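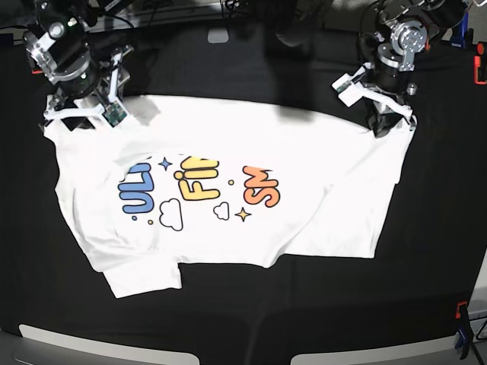 White tee, spread out on the black work surface.

Vilmos Erdős has been rebuilding carburetors in Wilstead for 21 years, and he started talking before I'd even found a chair. I'd come about my old Coelho pickup, which stumbles every time I pull away from a light. "Accelerator pump," he said, like I'd asked him the time. "Everybody buys jets first!"

He's got 184 rebuild kits on the shelf (Tetero ones mostly, he likes their gaskets) and charges 50 bucks to check a float level.
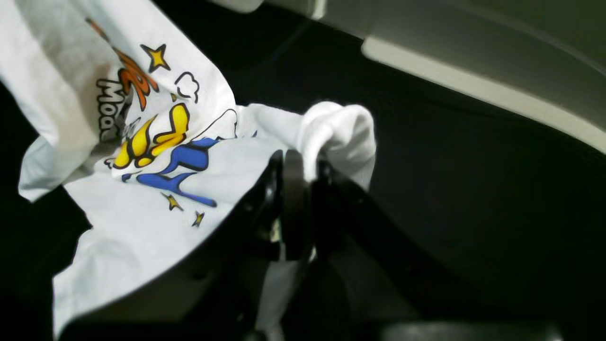

I asked him what people get wrong at home, and he went straight to cleaning. Never wipe out a float bowl with an old T-shirt, he told me, and I thought of a white cotton one with a big cartoon print and orange lettering, pretty much what I'd been using. "Lint," said Vilmos. "It goes right into the idle circuit." He blows everything out with air, twice, then sets the mixture by ear. I'm booked in for April.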